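About Stanon

Most firms in our trade will tell you their cup saves the planet. We have sold cups and straws from Unit 9 on the Innes estate for 13 years, and we don't believe half of what is printed on the boxes, including some boxes we used to stock.

"Compostable" often means compostable somewhere you can't get to. "Leakproof" tends to mean leakproof until somebody sits down with it. So we ask suppliers for their paperwork, and a fair few go quiet.

We list 2 ranges. Trerkeo is paper cups for cafés and canteens. Stutix is small cups and straws for nurseries and care homes, where a drink has to be easy to manage. If a plain mug would do you better, buy the mug.

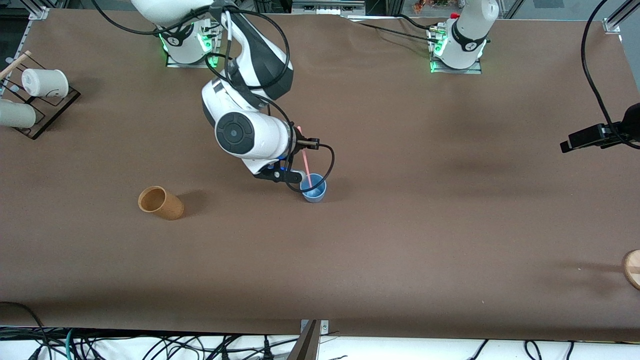 A small light blue cup with a pink straw, and a tan paper cup on its side.

Minimum order is one case. We shut for a fortnight in December, whatever the old leaflet says.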